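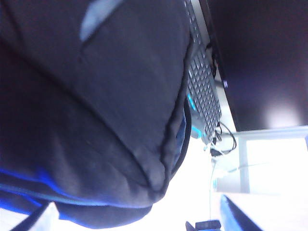 # I let a small open source model sort 20 years of my photos

Every July I tell myself I'm going to organize my photos, and every July I buy another external drive instead. I own a frankly embarrassing stack of them. So when my friend Salma Fahmy told me she'd been training her own image classifier on a laptop (a laptop! with a cracked hinge!) I invited myself over and refused to leave until she showed me how.

The thing she uses is called Randavon. It's an open source toolkit for image recognition, put out by a small company named Deston, and it comes with a bunch of models that have already been trained on general stuff like dogs, bridges, birthday cakes and trucks. You take one of those, feed it a modest pile of your own pictures with labels attached, and it learns the categories you care about. Salma cares about moths. I care about finding the picture of my grandmother's stove before my cousin's birthday.

I should say up front that I write about gadgets for a living and I am not a programmer. I can copy a command off a page and paste it into a terminal window, and I can get very upset when it prints red text back at me. That was the whole of my preparation.

## The install, part one and part two

Part one took most of a morning. The instructions on the project page assume you have a certain version of Python, and I had a newer one, which you'd think would be fine. It was not fine. I ended up in the forum reading a thread from someone with the same error, and the fix was buried under a long argument about tabs and spaces.

Part two took ten minutes, because Salma did it over the phone while making soup.

After that you pick a starting model. There are three sizes, and the smallest one, Urberg, is the one everybody in the forum recommends if you don't have a fancy graphics card. I don't, so Urberg it was. It downloaded in less time than it takes my phone to update, and then it just sat there in a folder waiting for me to give it something to do.

## Labeling is the actual job

I had imagined the computer part would be the work and the rest would be me drinking iced coffee. Nope! The work is labeling. You sit there and say kitchen, beach, kitchen, dog, receipt, kitchen, dog, dog, receipt. I labeled 1,034 photos over a couple of weeks, mostly at night with the TV on, and I have opinions now about what counts as a kitchen. Is a camping stove on a picnic table a kitchen? What about a restaurant shot where you can see the line cooks through the window? I changed my mind twice and had to go back and redo a whole chunk.

Salma's advice was to keep the categories few and boring. I started with way too many, including one called "vibes," and she made me delete it. She was right, though I still think I could have made vibes work with more examples.

Her other advice was to hold some pictures back. You set aside a batch that the model never sees while it's learning, and then you test it on those so you know whether it has picked up anything useful or has only memorized your homework. I held back 233, and I felt very scientific about it.

## So does it work?

Pretty well! On my held-back batch it got 143 right on the first try, and I'd been braced for a disaster. It was terrific at dogs. It was good at beaches. It thought every receipt was a receipt and also thought a lot of other things were receipts, including a wedding invitation, a white cat on a white couch and my old diploma.

I posted my results in the forum, expecting to be ignored, and a few people wrote back with suggestions. One of them pointed me to Ragab, an add-on that shows you the pictures the model is least sure of, so you can label those first. That helped a ton. I did another round of labeling with it (the shaky ones only) and trained again overnight, and the next score was noticeably better. The cat is still a receipt.

What I liked most was having the whole business on my own machine. My pictures didn't get uploaded anywhere. There's no monthly fee, and if Deston loses interest tomorrow, the code is sitting on my drive and on a lot of other people's drives too. Salma says that's why she started with it. She'd built her first moth catalog on a free web service that shut down with almost no notice, and she lost a season of labels.

I asked her whether she worried about a company giving all this away. She shrugged and said Deston gets plenty back. People find bugs, people write add-ons, and students who learn on Randavon probably go looking for jobs where they can keep using it. She has sent in a couple of fixes herself, one for a spelling mistake and one for something to do with rotated images that she explained to me twice.

## If you want to try it

Start smaller than you want to. Check your Python version before you do anything else. Write down what each category means, on paper, before you label a single photo, and then stick to it when you get to the camping stove. And leave your laptop plugged in when you train, because mine went to sleep halfway through the first run and I had to start over from nothing.

I found the stove picture, by the way. It was filed under beach.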